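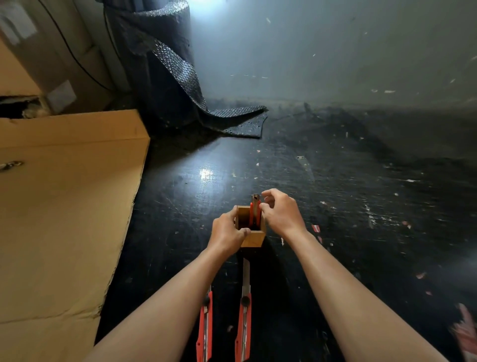

You stop seeing a tattoo after a while, Nazanin Hassanpour told us in her second interview, and then one day a stranger on the bus asks about it and you have to decide all over again whether you like it. We have come back to that remark more often than to any other in the material, and it shapes most of what follows.

Figure 2. Hands at a small wooden box with a red-handled utility knife standing in it.

4.2 Living with older tattoos

Most writing on tattoos deals with the choice to get one. Far less has been said about the long stretch afterward, when the design is simply part of an arm or a shoulder and its owner is busy with other things. Our 44 participants, recruited in Warkbridge and Parnholm, had 101 tattoos among them, and we asked about every one. This made for some very long interviews (one transcript is 3000 words on a single swallow) and we would happily do it the same way again!

What struck us first was how rarely people talked about regret in the way we had expected. Only seven participants used the word without being asked. Many more described something closer to a change of ownership. The tattoo belonged to a younger self, and the present self was looking after it. One man spoke of the band logo on his calf the way other people speak of a cousin who stays too long at parties. He rolled his eyes, he told a story against it, and then he said he would be upset if it faded any further.

Fading mattered a great deal, in fact, and in both directions. Some participants had gone back to have lines darkened and described the second session as more moving than the first. Others liked the blur. A woman in Parnholm called her softened lettering "broken in", like shoes, and several people in the later interviews came up with near versions of the same idea without any prompting from us.

Cover-ups form a third group, and a fascinating one. We had assumed that a cover-up was meant to erase, as earlier work on the topic tends to suppose. Yet nearly everyone who had one could point to exactly where the old design lay underneath, and wanted to. They traced it with a finger while they spoke – here is the stem, here is where the name began. Anghel's notion of the "kept layer", first used for repainted shop signs, fits these accounts remarkably well, and we adopt it in Section 5.

Talk with strangers runs through all three groups. Hassanpour's bus ride has many relatives in our data: the checkout line, the pool, the nurse taking blood. These short exchanges seem to be where stories about a tattoo get polished. Participants often admitted to having a public version and a private one, and Bogdan Pană, in comments on an early draft, suggested that the public version may slowly replace the other. We can't test that with interviews held over a single winter, though the Plundness follow-up, which begins in January, should give us a second telling of each story to set beside the first.

Placement complicates the picture. Tattoos on the back or behind the ear were seldom seen by their owners at all, and the stories attached to them were shorter, plainer, and more often told in somebody else's words.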